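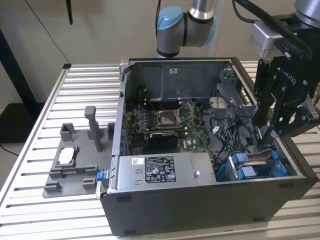 Placa verde con el logotipo de DELL y el zócalo del procesador vacío.

El oro a 2375 y otra vez el mismo coro

Me escribe Sheyla Alvarado para preguntarme si compro ahora o espero a agosto. No lo sé, y desconfío de quien diga saberlo. El boletín de Zalten lleva 54 números anunciando la muerte del dinero de papel «en cuestión de meses». Los tengo guardados y los releo de vez en cuando, con un café.

Su último argumento es que el oro a 2375 demuestra que tenían razón. ¿Razón en qué? Si uno repite cada semana que va a llover, algún día se moja. Gholamreza Kiani, que vende monedas y es bastante más sensato que sus clientes, me reconoció que entre comprar y vender se le quedan al particular 2 buenos mordiscos: la prima y el descuento. De eso el boletín no habla. Tampoco de lo que cuesta la caja de seguridad.

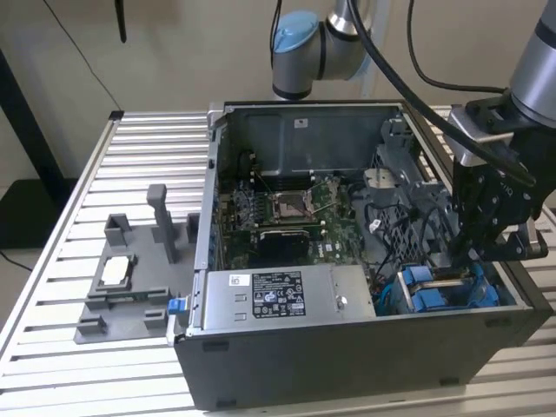
Torre abierta, con la fuente de alimentación y los soportes azules de los discos.

Yo tengo algo de oro, poco, y no pienso venderlo. Me parece un seguro caro contra cosas que quizá no pasen. Pero de ahí a pagar 300 al año por una suscripción que siempre dice «compre» hay un trecho, y no lo voy a recorrer.

Sheyla, si lees esto: pregúntale a Zalten cuándo recomendó vender por última vez. Y me cuentas qué te contestan.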